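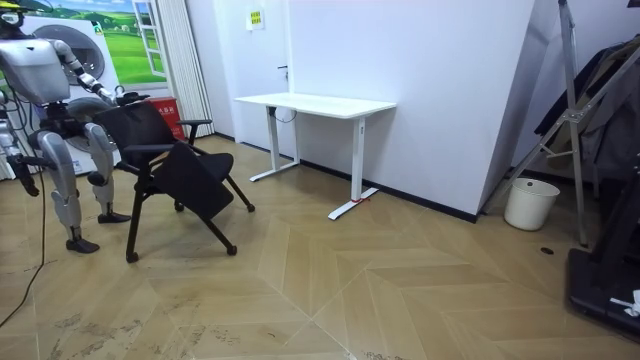 The Chair Comes Home

I bought my desk chair secondhand from Milagros Lagman, who was moving to a smaller apartment and who described it as "basically new." It has a black mesh back, armrests and casters that roll beautifully toward whichever corner of the room you would least like to be in. I paid 22 dollars. For the first month I felt like a man who had gotten away with something.

Then the seat started to go. First it was a creak, then a lean. By June I was typing my column for the Nakport newsletter at the angle of a person listening at a door. My neighbor Troels Dalsgaard, who owns a torque wrench and mentions it, told me the bolts under the seat had worked themselves out. He told me this from his balcony without having seen the chair.

A seat that won't lie flat is a hard thing to ignore. Once it's tipped up steeply enough, you don't have a chair anymore, you have a slide with arms. I tried a cushion. I tried two cushions. I tried sitting on the front edge only, which is good for the posture and terrible for the character.

So the chair went to the laundry room, where things in this apartment go to be dealt with. It's a decent place to work if you don't mind the washing machine's big round door looking at you. The wall is better. The previous tenant left up an enormous poster of green hills and blue sky with a white window painted down one side, so you can do the wash and pretend to be in Switzerland. I've been meaning to replace it for years - with what, I don't know. An actual window would be nice, but the landlord has views on that.

Upside down, the thing made more sense. Troels had been right about the bolts, and I have decided not to tell him. One was loose and one was missing altogether, and the missing one was a size that the hardware store on Dumlao Street sells only in bags of 481, or so it felt at the register.

I got the new bolt in after dinner. The seat is level now, or level enough that a pencil left on it thinks for a while before rolling off. The creak is still there. I've moved it back to the desk, where the left rear caster has begun making a noise of its own, a sort of small dry cough whenever I reach for my coffee. Milagros says it never did that at her place.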